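**Grarkent pays people to tidy up, slowly**

Grarkent has found 30 people willing to pick up litter for a living, provided they do it with a two-fingered gripper in hand. The firm wants 3000 recordings by December, from which a robot is supposed to learn the job. 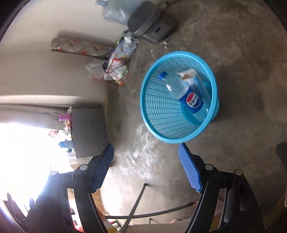 *A bottle and a small carton in the basket, gripper at the ready.*

Felicidad Lacson, who runs the sessions, has 425 so far. "My kids have watched me do this for years," she said. "I'm hoping the robot pays more attention."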